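The Cheema Is Still in the Driveway

I told my wife the wagon would be gone by January. I didn't say which January, and I've been leaning on that ever since.
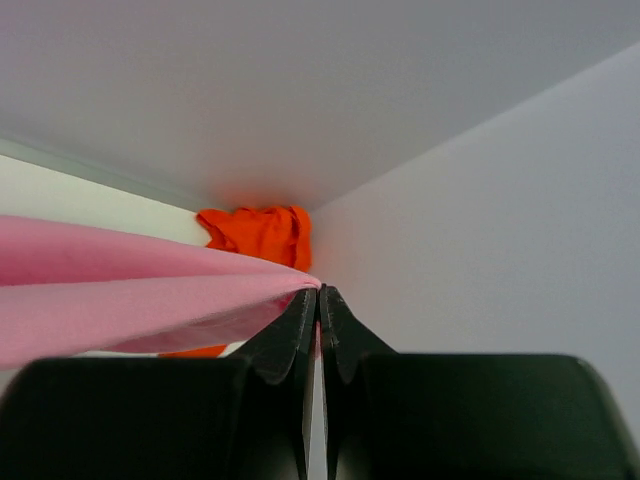
Ghislain Penner
Friday, August 10, 2007

So the latest is the heater. My Cheema has two settings, off and Sahara, and the knob that picks between them came away in my hand on the way back from Clullovbridge. It was 88 degrees out. Guess which one it picked. I drove the last stretch with all four windows down and my left foot out of its shoe.

A new knob is not a thing you can buy. The guy at Zunov Auto Salvage has one, attached to a dashboard, and he would like to sell me the dashboard. He wants 300 bucks. I paid 557 for the whole car, and that included a spare tire and most of a rear bumper.
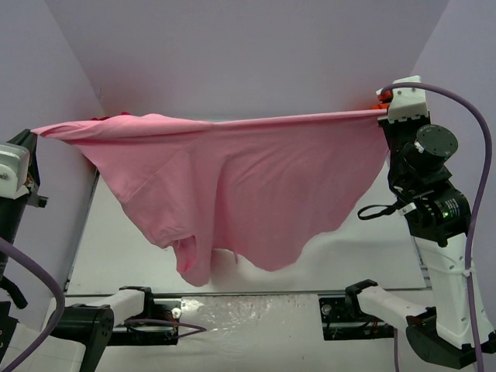
I offered him 40 for the knob. He offered to let me look at it for free. We left it there, on good terms I think, and I'll go back when he's had lunch.

In the meantime it's a pair of pliers on the bare stem. They live in the ashtray. They also work the passenger window, so there's some reaching across at stop signs, and my brother-in-law has stopped asking for rides. He drives an Arnska sedan with heated seats and has never once had to open his own hood. I find that a little sad.
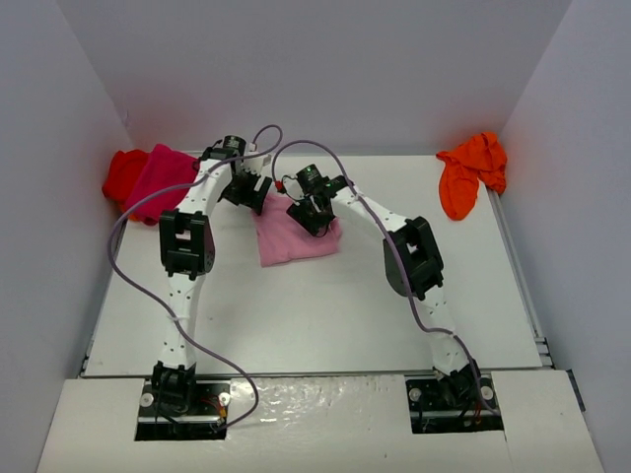 The odometer quit at 109 miles past something, I forget what, back when the last owner had it. He swore it had done over 1,000 since. I'd believe that of one weekend. The seats have gone shiny, the clock runs backward when you brake, and I still turn around to look at it every time I park.

Next up is the tailgate strut. Right now that's a broom handle.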